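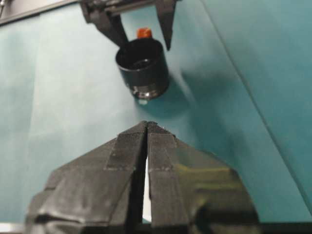

Thursday, 7.40 in the evening

Started on the box from Fatilura. It has been under the stairs since March and I had been stepping round it. Contents as received: loose small parts from two clearances, tipped together by whoever did the packing, with one layer of newspaper in the middle which served no purpose I could identify. Weight considerable. The bottom of the box has bowed and the tape is lifting along one seam, so it will not be going back under the stairs in the same box.

Put the green cloth down first. Small dark parts are easy to find on it and they don't roll as far as they do on a bare surface. It was washed at the weekend and has lost some of its nap, which is an improvement, as threads had been catching on anything with a burr. Still need to hem the short side.

Method as last time. Everything comes out one piece at a time and goes to one of four places: known and wanted, known and not wanted, unknown, rubbish. No cleaning at this stage. Last year I cleaned as I went and after two evenings had nine very clean parts and a full box.

First hour went to fasteners. Mostly machine screws, metric and imperial mixed, plus a few with a thread that matches neither of my gauges. These I have put in a jar with a question mark on the lid. There is already such a jar. The two could be combined, but then I would lose the information about which clearance they came from, and that is the only information I have about them.

There was one sealed bag marked 500, split at the corner. It contains washers and I am not going to check the number. Taped the split, wrote "opened" under the marking, put it in the drawer with the other washers. Drawer 29 now sticks when full. The runner on the left wants wax or the drawer wants fewer washers. I suspect both.

The black cylinder came up at the end of the first hour. Notes, as I shall want these later:

Short and wide. Glossy black outside. Open at the top and dark within, with a paler ring visible down inside if the light is right. Silver-coloured metallic band round the bottom, ribbed. One very small white spot by the lower edge, under the band. I couldn't decide whether it is an alignment mark or a bit of paint. A thumbnail did not shift it. I have left it alone on the grounds that an alignment mark cannot be put back once removed.

My first thought was a lens housing, on account of the band. The ribbing is the sort of thing one expects on a part that is turned by hand. My second thought was a cap of some kind for something larger. It would help to know what the paler ring is. If it is a retaining ring I would expect a pair of slots to take a spanner, and I found none, though I was looking with the bench lamp at a poor angle and without my other glasses. If it is simply a step in the bore then the lens theory loses ground.

The orange cap is a separate matter. Rounded, glossy, very bright. I have been treating it as belonging with the cylinder for the sole reason that they were on the cloth at the same time, and this is exactly the kind of reasoning that gave me the lamp bracket problem. So: two entries in the book, cross-referenced, and no claim made. The orange is close to the colour Bognár used on their spare-part caps, but plenty of makers have had an orange. Rozália would know.

Telephoned Rozália Hegyi at half past eight. She had the original inventory from the second clearance, or had a copy, and read out the section headed "optical and similar". It lists two housings, one ring, one tube "without glass" and a quantity of caps, colours not given. She thinks the cylinder may be one of the housings. She also thinks the inventory was written by someone who called every round black thing a housing. I asked about the white spot and she said to photograph it and measure it before forming an opinion. That is fair. She would also like the plain brass knobs if any turn up, and I said she could have first refusal.

She asked as well whether I had got as far as the Sorora parts. I had not. She says they should be in a flat tin with a hinge missing. No tin so far. If it is at the very bottom it will have had the weight of everything else on it for some months.

Tea.

9.10. Second hour. Slower. Went through the springs and sorted them by eye into compression, extension and bent. The springs have gone in the divided tray, which has 15 compartments, three of them already taken by fuses that should not be there. Fuses moved to the electrical drawer. Two of the fuses had no marking left on them and have gone in the bin, because an unmarked fuse is of no use to anyone.

Several knobs, all dark, none brass. One has a set screw seized solid. Put a drop of oil on it and stood it upright on a piece of card. Will try again at the weekend with the right size of driver, as the one I had to hand was slightly under and began to cam out. I stopped as soon as it did. The slot is marked but will still take a blade.

A length of threaded rod, slightly bent. Kept. I don't know why I keep these. There are now enough of them to be a category.

One small box, card, labelled Jistport in pencil, with nothing in it but a folded slip giving a price. The price has been crossed out and the same price written again underneath. Kept the box, as it is a good size, and the slip is in the back of this book.

Found a sheet of 2000 grade paper, unused, between two layers of newspaper. Flat and clean. It has gone in with the other abrasives, and it is the one thing from tonight that I was about to buy.

Came back to the cylinder before packing up. Points to settle, in order:

Whether the ribbed band is part of the body or fitted to it. There may be a joint line where the silver meets the black, and I should be able to see it with the loupe. If it is fitted, whether it turns. I didn't try tonight. With parts like this I prefer to know which way the thread runs before putting any force on them, having once sheared something very nice by assuming.

Depth of the paler ring below the rim. The depth end of the calipers will do if I can get it to sit square. The calipers need a new battery and I have been reading the old vernier pair instead, which is slower but has never given me a figure that flickered.

Whether the orange cap goes onto anything here at all. Measure it at the mouth, then compare with the tubes in the long drawer. I have a feeling it is too small for most of them.

What the finish is. It is glossy enough that I hesitate to put solvent near it. Dry brush, then a damp cloth, then stop and think.

For storage I have given the cylinder its own bag with a slip of paper, and the cap a second bag, the two bags folded together but not into each other. The label reads "black cyl., silver band, open top, see book". The other label reads "orange cap, see book, may not be related". Both in the unknown tray, left-hand side.

The unknown tray is becoming a difficulty. It was meant to be a stage and it has turned into a destination. Looking through it I found items from the spring before last which I identified months ago and wrote up here, and then failed to move. Moved four of them. One, the small bush with the flange, I have now identified a second time and got a different answer, so it has gone back.

Remaining in the box: a bit under half by depth. The lower part looks heavier, more metal and less card, and there is something flat along one side which could be the tin. I could have pulled it out, but it would have meant disturbing the rest, and the whole advantage of going from the top is lost once I start digging. It will be reached in its turn.

Shook the cloth out over a sheet of newspaper and recovered one screw and one very small ball, source unknown. Ball to the question mark jar. Brushed the cloth, folded it with the worked side in. There is a faint oily mark near the middle from the knob. Soap on it tonight, wash with the next load, and in future the oil comes out only when there is card down first – I did put card down, but after the oil.

To do:

Battery for calipers.
Wax for the runner on 29.
New box, double wall if there is one.
Small bags, the size down from the usual.
Ring Rozália back with a measurement, including the white spot. Ask her if the inventory gives a length for the tube "without glass".
Hem.

10.25. Lamp off. Hands smell of old oil in spite of washing twice. The knob is still on its card by the window and I have turned it the other way up so that the oil can run back towards the thread.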